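Wrist camera exposure ruins my grasp check, fix in software?

Asked by Jummai Aliyu, 15th May
Tags: perception, wrist camera, exposure, grasp verification

Hello all! I'm having a wonderful time with a small pick and place project and I've hit a wall that I suspect is old news to plenty of you.

The arm picks thin upright things out of a rack and drops them in a tray. Planning is done in Ulten, and the grasp check is a little node of my own called Kavar. After the fingers close, Kavar grabs one picture from the wrist camera, looks for a long dark edge between the fingertips and returns held or not held. In the evening it's brilliant. I ran 109 picks last week with the blinds down and it got every one right, I was dancing round the bench.

In daylight it goes to pieces. With the window on the left of the arm, it calls "not held" on picks that are plainly fine. Auto exposure is on, metering over the whole picture. My edge threshold is 95 and I've tried dropping it to 75, which rescues some of the good grasps but then it starts finding "objects" in the edge of the near finger. A typical one that came back as not held:

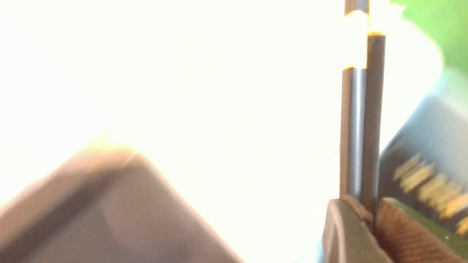 Melina Deligiannis: Turn off whole-picture metering before you touch another threshold. Auto exposure is averaging over a lot of pixels that have nothing to do with your question. If your driver lets you set a metering region, put it on the fingertips and a bit above them. The camera is fixed to the wrist, so for a given finger opening the tips always land in the same place and you can work the region out once from the joint reading. Then let it settle. On mine the first picture after a change is rubbish and so is the next, so I throw away 2 and use the one after. Did you check what your driver does with exposure while the arm is moving? Mine keeps hunting all the way in, and if Kavar fires the moment the fingers close you could be reading a value left over from the approach.

Jummai Aliyu: I hadn't thought about the hunting at all! Kavar fires on the gripper's "closed" message with no wait whatsoever. Will try the region tonight.

Second answer, from Gerasimos Nikolaidis

Melina's answer is good and you should do that first. I'd add two things on the software side.

Mask the near finger. Save a mask for each finger opening you use (or interpolate between a few, it's only a polygon) and blank it before the edge step. That lets you keep a low threshold without the finger getting a vote. It took me one afternoon to do and it's still my favourite bit of code in the whole stack.

Then please don't let the picture decide alone. You have the gripper width for free. If the fingers stopped short of fully closed, something is probably between them, and if they went all the way there almost certainly isn't. I have Kavar's equivalent return three answers: held, not held and don't know. Blown-out pixels inside the search area push it towards don't know, and the planner then turns the wrist a little and looks again. Retrying costs me a second or so and it's lovely to watch.

One caution, thin objects can sit inside the noise of the width reading, so log it for a day before you trust a cut-off.

Third answer, from Drahomíra Jireš

just close the blinds

Jummai Aliyu: Ha, I can't, it's a shared room. Update for anyone who finds this: metering region on the fingertips plus the two thrown-away pictures fixed most of it, and the don't know state is going in at the weekend. Threshold is back at 95. One thing I'm still stuck on is where to put the retry. Ulten wants it inside the pick action, and I'd much prefer it as its own step so I can log it separately. Has anyone done it that way?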